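Robot arms join the bench at Workham computer refurbishing shop

WORKHAM, 26th August - The long bench at Lightfoot, where old office computers come in to be opened up, sorted and made ready for another few years of life, has two more pairs of elbows on it this summer, and the people who work there have had a good deal to say about it.
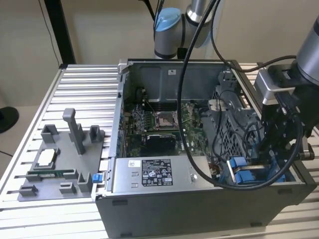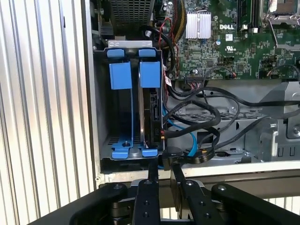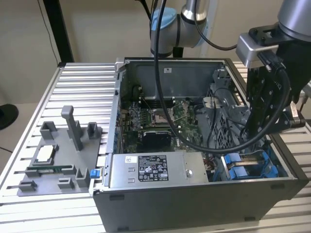
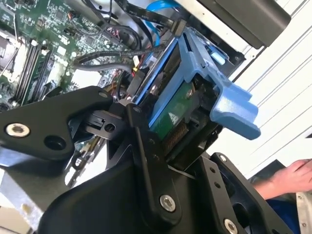
Work on opened desktop computers at Lightfoot. The second picture shows the drive cage with its blue carriers, the fourth a hard drive in its blue caddy beside the gripper.

The arms were set up at the Workham shop to take on a share of the work with hard drives, memory and processors, the small parts that every machine has to give up or be given before it can move along. It is fiddly work, and anyone who has spent an afternoon leaning over a computer case with one hand down among the cables will know just what it does to the neck and shoulders.

Lightfoot handled 2157 desktop computers last year, most of them from offices, schools and libraries that were buying new. They come in by the pallet load, and until this summer every last one was opened, emptied and checked by hand, with the 20 people on the floor taking turns at the drive bench so that the same person wasn't stuck there all week (though a couple of them will tell you, quite cheerfully, that they never minded it and would have stayed put if they'd been let).

Those turns have changed. Where the drive bench used to take a full shift, workers now spend part of the day alongside the arms and the rest on testing, cleaning and packing. The shop says that no jobs were cut to make room for the new equipment and that hours have stayed as they were. Four of the staff have been trained to set up the station and to look after it, and they get a little extra in their pay for it, which was one of the first things the workers asked for when the plan was put to them over coffee and a very large tray of cinnamon rolls.

It has not all been smooth going. Cables are the great nuisance, as they always were, and no two models seem to have them tucked away in quite the same place. A drive that a practiced hand can free without much thought may take the arms several tries, and there are still plenty of computers that go straight past the station to the old bench at the other end of the room, where there are good lamps, magnetic trays and a radio that has been on the same station for years.

What people on the floor seem to like best is having somebody ask them how the job is done. Before the station was put in, workers spent 15 afternoons going over their own ways of doing things with the fitters - which latch to press first, how to hold a case steady, when to stop pulling and take another look - and a good many of those habits have found their way into how the station is run. Some of the older hands had never put any of it into words before, and they say they came away rather proud of how much they knew.

There are worries too, and the shop has been fair about letting them be heard. Newer workers have asked how they are supposed to learn the feel of a tight latch or a stubborn connector if the arms are getting most of the practice. For now the answer is that every new starter does a full month at the hand bench before going anywhere near the station, and the staff have asked that this be put in writing.

Lightfoot's sister shop in Florkovberg is watching with interest and has sent people over to have a look. It deals mostly in laptops, so any station there would need to be planned quite differently, and nothing has been ordered.

The Workham staff will sit down together in October to talk over how the first months have gone and whether the rotation suits everyone. Anyone in the neighborhood with an old desktop computer to pass on can still bring it to the side door on Skadurside, where it will be received by a person, and very gladly.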